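Bench notebook, soft goods table
Saturday, bay 2904

Start 9 a.m. Table wiped down before anything went on it. Black cloth behind is still the Trakmont one, rehung from the clips along the top rail. It has creases from being folded in the cupboard. Steamed it last week and they came back. Leaving it, but if we buy another one it should be stored on a roll.

Tissues

Two kinds in the cupboard, the Esutura box and the loose ones from the kitchen. Used the Esutura box. They are two-ply and the plies separate if you pull from a corner, so take hold of the middle of the sheet and lift. The kitchen ones are thinner and shed lint, which shows up badly on the dark tabletop. Had to go over it with the lint roller twice after trying one.

A tissue that has been crumpled once doesn't go back to where it was. Tried flattening and reusing, and by the third go the thing has no spring left and just sits as a lump. New rule for this table is a fresh sheet every time, and used ones go in the paper bag under the bench. Do not leave them on the shelf by the cloth; one got caught in the hem and I found it an hour later.

Bunched with a corner left standing up is the easiest shape to get hold of again. Rolled into a tight ball is worse, as it rolls off.

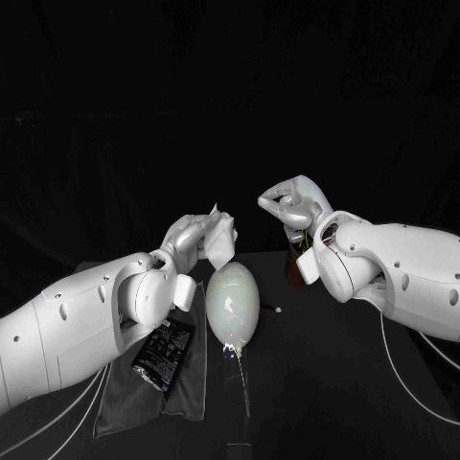

Cups and pots

The brown ones are staying on the table for now. The pale ones went back in the crate, being too light in weight and inclined to travel when bumped. One has a chip in the rim and is marked with a pencil cross on the base. Please don't put it out.

Still no proper place for the pots between sessions. They have been going back in the Liang crate with the string and the sponges, and string gets inside them. Moved the string to the drawer.

Balloons

New pack of 25 from Ostent opened this morning. Previous pack had been near the radiator since July, and when I stretched a couple by hand they had gone tacky and one split at the neck. Threw that pack out. The new ones are in the drawer with the lid tin, away from the heat.

Size is the thing to settle. Blown up hard they squeak and feel like they are about to go, and they skid off the tabletop at the smallest draft. Blown up soft they dent under a fingertip and come back slowly. I've been stopping at 6 pump strokes, then letting a little out before tying. Tie the knot close to the neck. A long tail gets pinched under things.

Door to the corridor needs to be shut while balloons are out. The vent over the bench is enough to move one by itself, so I taped card over half of it. Take the card off at the end of the day, facilities complained last time.

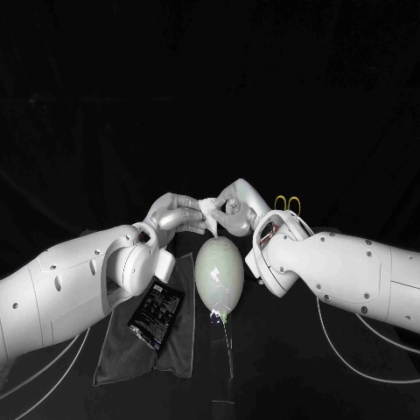 Color choice next. We have had this conversation a few times and I would like it written down somewhere. The dark ones from the old pack were hard to see once the black cloth was up, and the edge of the thing got lost completely in the folds. A pale one with a bit of green in the white stands out against the cloth and you can judge the shape without walking round to the side. It is also clear from this one that they come up a little taller than wide, like an egg, so the round gauge we cut from card is no use for checking size. Will cut an oval one. Until then go by pump strokes.

Red and yellow from the new pack set aside in an envelope, not needed on this table.

End of day

Balloons let down with scissors at the neck, over the bin. Roughly a third of the Esutura box left, enough for Monday if people stop using them for glasses. Paper bag emptied. Card off the vent.

To get: lint roller refills, an oval of card, a second tin for the drawer.

To check: whether balloons tied in the afternoon are still usable the next morning. Left two tied in the drawer, one soft and one firm, and wrote the stroke count on the tape next to each.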